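ロボットに片付けは頼めるのか　ルニス見学会に行ってきた

8月、ずっと行きたかったLolunis(ロルニス)の公開見学会にやっと参加できました! 申し込みは先着50人、受付開始の朝に時計を見ながら予約フォームを開いたかいがありました。集合はKastdaleの駅前からバスで12停留所目、降りてすぐの灰色の建物です。入口で名札と薄いパンフレットをもらって、午後1時に見学スタート。

私の関心はただ一つ、「家の片付けや店の品出しを、機械はもうやってくれるのか」。実家が小さな文具店なもので、閉店後に棚を直す母の背中を見て育ちました。お客さんが手に取ってちょっとずれた場所に戻した消しゴムを、一つずつ元に戻していくあの作業です。重くもないし難しくもないのに、毎晩きっちり時間を取られる。あれを誰か代わってくれないものかと、子どものころから思っていました。

最初の30分は会議室での説明でした。話してくれたのはMeenakshi Bangeraさん。スライドの枚数が少なくて、そのぶん質問の時間をたっぷり取ってくれたのがうれしかったです。

Bangeraさんの話で一番メモを取ったのは、「家事という一つの仕事は存在しない」というところ。食器を下げる、洗う、拭く、しまう。人間はまとめて「洗い物」と呼んでいるけれど、機械に教える側から見ると動作も難しさもばらばらなのだそうです。濡れた皿は滑るし、布巾は毎回形が変わる。洗濯物をたたむのが難しいとはよく聞きますが、たたむ前に山から一枚だけ引っぱり出すところでもう大変、という説明には会場からうなずきがたくさん返っていました。

だから、ここでは形の変わらない小さなものから取り組んでいる、とのこと。それを聞いてから作業場に移動したので、台の上にあるものの見え方がずいぶん違いました。

作業場は思ったより明るい部屋でした。案内役はSenyo Arthurさんに交代。声がよく通る方で、後ろのほうにいた私にもちゃんと聞こえました。足元の黄色と黒のテープのところでは、みんな自然と歩幅が小さくなります。青い穴あきの作業台に木の板が載っていて、その上に積み木のようなブロック。正直に書くと、第一印象は「かわいい!」でした。星やハートまであるんです。

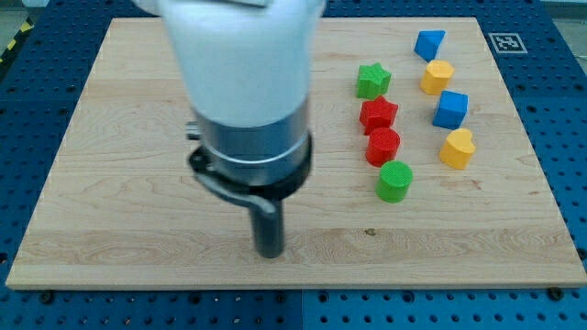

木の板の上のブロックと、上から下りてくるアーム

アームの先についていたのは、指のあるハンドではなくて、まっすぐな棒でした。私はてっきり、つまんで持ち上げるものだとばかり思っていたので、ここで一度頭を切り替えることに。Arthurさんいわく、棒一本でも「押す」「寄せる」「そろえる」はできる。そして片付けの動作をよく観察すると、持ち上げるより押して済ませている場面がとても多い、と。

これ、文具店の娘としては大いに心当たりがあります。母は棚の消しゴムをいちいちつまみません。指の腹でつーっと寄せて、端をそろえて終わり。テーブルのパンくずを手で集めるのも、引き出しの中でクリップを隅に寄せるのも同じです。つかむことばかりがロボットの腕の見せどころだと思い込んでいたのは、こちらのほうでした。

同じ班にいたEdem Amegashieさんは食品スーパーの売り場で働いているそうで、質問がとても具体的でした。「前出し(棚の奥に引っ込んだ商品を手前にそろえる作業)はできますか」。Arthurさんの返事は、「きれいに並んだ箱なら見込みがあります。袋菓子はまだ約束できません」。このはっきりした言い方に、私はかえって信頼を感じました。Amegashieさんも「袋がいちばん多いんだけどなあ」と笑いながら手帳に何か書き込んでいました。

形の話もおもしろかったです。立方体は平らな面の真ん中を押せばだいたいまっすぐ進むけれど、端を押すと回ってしまう。円柱は横から押すと接する場所が狭くて、少しずれただけで横に逃げる。星にいたっては、とがったところを押すのか、くぼみに棒を当てるのかで全然違う動きをするそうです。帰宅してから、さっそく食卓で湯のみと箸置きを割り箸で押してみました。湯のみ、見事に逃げます。楽しくてしばらくやっていました。

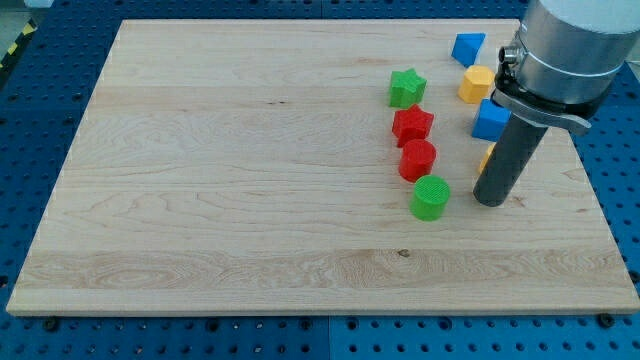

板の右寄り、ブロックのすぐそばに下りた棒の先

見ていてハッとしたのは、棒が手前に来ると奥のものが隠れるということ。私の立っていた場所からは、小さな黄色いブロックがほとんど見えなくなりました。人間なら首をちょっと傾ければ済むけれど、カメラの位置が決まっていればそうはいかない。ここを質問したら、Kadri Jankauskaitėさんが答えてくれました。自分の腕で自分の視界をふさいでしまうのは昔からある悩みで、隠れる前にどこにあったかを覚えておく方法と、別の向きからも見る方法があり、どちらにも手間がかかるとのこと。冷蔵庫の奥の瓶が手前の鍋で見えないのと同じですね、と言ったら「まさにそれです」と返ってきて、ちょっと得意になりました。

もう一つ印象に残ったのが、「片付いた状態」を誰が決めるのか、という話です。色ごとに集めるのか、形ごとに集めるのか、それとも一列に並べるのか。同じブロックでも、どれを正解とするかで動かし方はまるごと変わります。うちの父と母も、はさみの置き場所で何年も意見が合いません。ロボットが来ても、そこだけはこちらで決めておかないといけないわけです。

休憩をはさんで、廊下の展示も見ました。壁には過去の試行の記録が貼り出されていて、いちばん新しい番号は474。うまくいかなかった回にも短いメモが添えてあり、「押しすぎ」「板の端で停止」「隣も一緒に動いた」など、読んでいると新人さんの業務日誌のようで飽きません。もっとゆっくり読みたかった! 次に行く方は、休憩時間を廊下に全部使うつもりでどうぞ。

最後の質疑応答で、Ekua Agyemanさんという参加者が、みんなの聞きたかったことをずばり聞いてくれました。「それで、うちにはいつ来ますか」。Bangeraさんは少し考えて、「台の上の決まった仕事なら、お店や工場の一角が先だと思います。ご家庭はそのあとです。床におもちゃと靴下が一緒に落ちている部屋は、まだとても難しい」と答えていました。年数は言いませんでした。

というわけで、私の問いへの今のところの答えは、「決まった台の上で、形の変わらないものを動かす仕事には手が届きそう。家じゅうの片付けはまだ先」です。がっかりしたかというと全然そんなことはなくて、むしろ帰り道はずっとわくわくしていました。自分が毎日なにげなくやっている「寄せる」が、こんなに奥の深い動作だったなんて。

行く方へのメモをいくつか。作業場は立ちっぱなしなので、歩きやすい靴がいいです。飲み物は会議室まで。荷物は入口のロッカーに預けられますが、小さめなので大きなリュックは入りません。見学は全部で3時間、終わるころにはおなかがすきます。私は駅前の喫茶Belmonteでチーズトーストを食べて帰りました。厚切りでおいしかったです。

次の見学会は冬の予定だそうです。今度は母を誘ってみるつもりです。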